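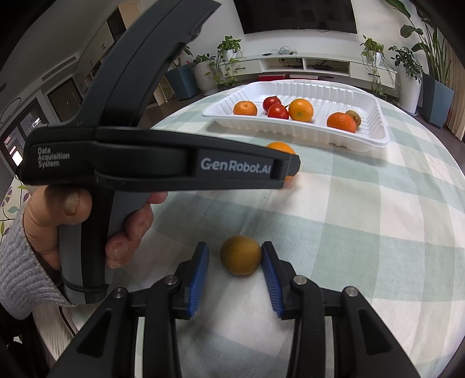
Serkside Homes 2.0 is up on the downloads page, and it replaces both the old interiors pack and the separate kitchen add-on. If you have either of those installed, remove them first, then load a save made outside any of the affected houses. The biggest change is in the lived-in rooms, where the tables used to carry the same bare plank texture from one end of the province to the other. Most of them now have cloth, including a checkered one in pale green, blue-green and off-white like the tablecloth in the photo, and small food items sit on top with proper collision. A round brown fruit about as plain as that kiwi was the hardest of the lot to get right. It kept rolling off on cell load until the collision shape was redone from scratch.

The pack now covers 86 interiors. Every house in Serkside is finished, along with the inn and the upper floor of the chandlery. Kedosbridge is done on the north bank only. The south bank houses share a cell with the tannery quest, and I don't want to touch that until the quest fix is out of testing. If you walk into a south bank house and it looks the same as ever, your install is fine.

Textures come in two sizes. The main file uses 2000-series cloth and wood sets, which is just my own numbering from the Tomier texture base and has nothing to do with resolution. The small file has the same sets at half size. On an older card, take the small one. The difference shows on curtains and rugs if you stand close, and hardly anywhere else.

Requirements are the base game, the latest patch and the Tomier texture base. The Wyss lighting module is optional. If you use it, load it after Serkside Homes, or the fireplaces will be lit twice and the rooms go orange. The old compatibility file for Wyss is no longer needed and will crash the game if you leave it active — please check for it before reporting a crash at the inn door.

Changes since the January version:

- Merged the kitchen add-on into the main file
- New cloth meshes for round and long tables
- Shelf clutter no longer floats in the Kedosbridge mill house
- Fixed a missing doorway marker that left the innkeeper standing in the cellar all night
- Containers in player homes no longer respawn
- Removed a duplicate bed in the chandlery
- Cleaned up navmesh on 50 stairs and landings, mostly the narrow ones

Known problems: followers still get stuck behind the long table at the inn if you have more than one with you. Waiting an hour clears it. The cat in the mill house can be pushed through the wall. She comes back the next day. There is also a seam in the plaster over the big fireplace in the Serkside hall, visible only with the Wyss module on, and I have not found the cause.

Thanks to everyone who sent in reports through the forum. I had 130 of them to read through for this release, and the ones with a load order attached were by far the quickest to sort out. Please keep attaching it. A screenshot of the room helps too, with the console open and the object selected so I can read its ID.

Translations are welcome and you don't need to ask. Send me the link and I'll add it to the page. Please don't upload the meshes to other sites or convert them for other games. Patches that need the main file to run are fine.

Next is the south bank, and then possibly the farmhouses on the Kedosbridge road. I have no date for either.

Contact: use the message form on the downloads page | © 2019 Serkside Homes | Back to top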